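Notebook, sourdough bench
25 January 2024

Batch 14 of the Jostden rye is out and I have mixed feelings, most of them on the sour side. Starter was fed last night, 1:2:2, and left on the shelf above the radiator, where Jarlath Ó Briain swears the temperature is steady. Jarlath also swears by his oven thermometer, so make of that what you will.

Dough weight after mixing was 1218 g. Water 292 g in the first addition, the rest dribbled in until it stopped looking like roofing material. I used the Virág flour because we were out of the Trokmont, and it drinks more than the bag admits. Next time hold the salt until after the rest. I have now written that sentence in this book 2 times and ignored it once.

Bulk went long. The dough sat there sulking for the first stretch and then took off while I was on the phone with the supplier, so the rise mark on the tub is my best guess drawn after the fact. Shaped it wet, swore, floured the basket again, swore less.

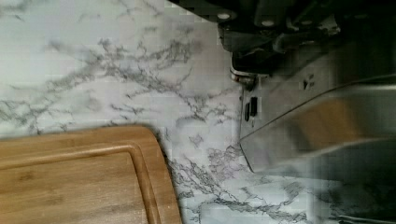 Crust came out darker than I like on the bottom and paler than I like on top – the usual sign that the rack was a notch too low. Araceli Peñalver says dark bottoms are flavor. She said the same in November when we burned the whole tray, so her data may be skewed.

Crumb: tight, even, slightly gummy toward the base. I cut it too early. Rye wants to be left until the next day and I lasted until lunch. The gumminess may be that and nothing else, so the second loaf stays wrapped until tomorrow and anybody who touches it can write up the next batch.

Taste is good. Sharper than batch 13, a little malty, caraway hardly there. Either the caraway is old or I forgot to toast it. (I forgot to toast it.)

To do before 15:
Move rack up one.
Toast the caraway, Jarlath.
Order Trokmont, or work out the water for Virág properly and stop complaining.
Clean the Brendo mixer hook. There is something on it from before the holidays and it is starting to look like a second starter.

Araceli wants to try a portion of old bread soaked into the next dough. Fine by me – we have plenty of old bread.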